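Putell Street Tenants' Association
Minutes, February meeting, 7 p.m., laundry room

Bríd Mac Carthaigh in the chair, which was the good one. The January minutes were approved by those who had read them and several who hadn't.

1. Shared kitchen, water pressure. Apartment 18 reports that the hot tap now runs at the speed of grief. Arholm Plumbing has quoted $416 to look into it.
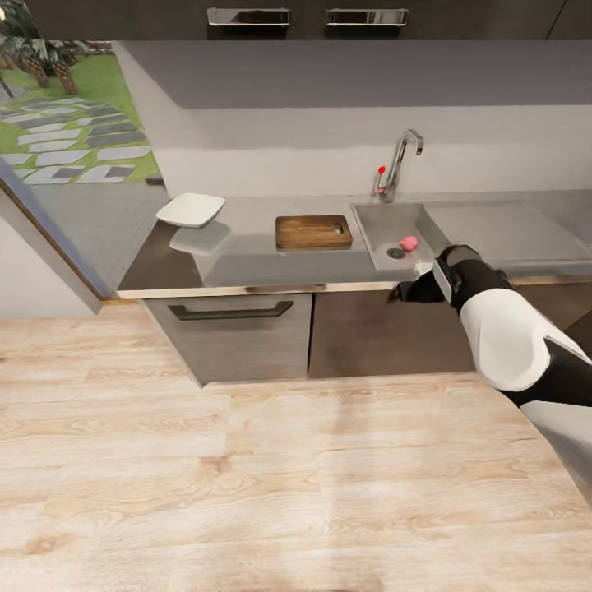
Does the quote include parts?
It covers labor only, and parts will be billed once Arholm knows which ones.

Quote accepted, with sighing.

2. Kitchen hours. The 11 p.m. closing time stays. A motion to define "closing" was withdrawn after twenty minutes.

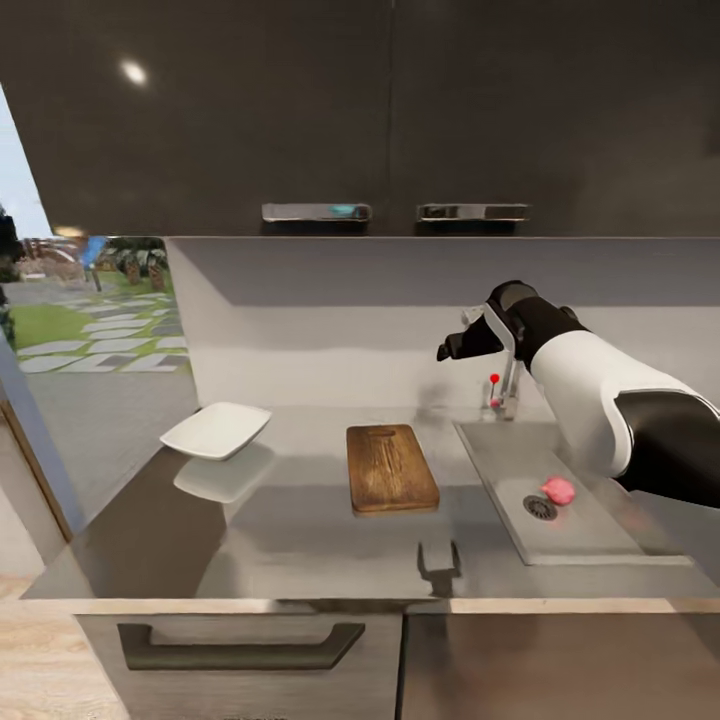
Shared kitchen, sink and cutting board.

3. Parking. Saber Towing has been sent a second letter, firmer than the first. Bríd will sign it again if needed.

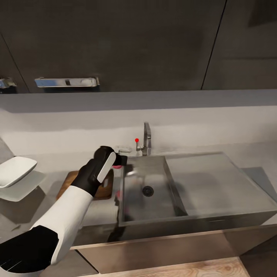

Lelitance asked whether the letter could mention the hedge, and said that a tow truck had been through it twice. Agreed. The hedge goes in paragraph two.

4. Money. The balance stands at $91, before plumbing. After plumbing it stands somewhere else. Dues go up Friday.

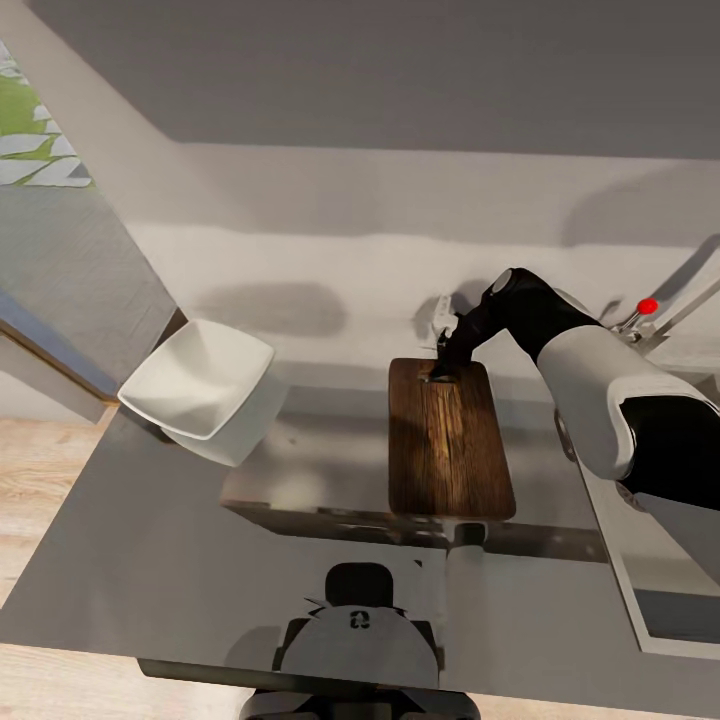 5. Kitchen purchases. We have $72 set aside from the yard sale and no shortage of ideas for it. A second cutting board was proposed, dark wood like the present one, with the same hole near the top edge so both can hang up. Deferred, pending item 4.

Meeting closed 8:40 p.m. Chairs to be returned to wherever they came from.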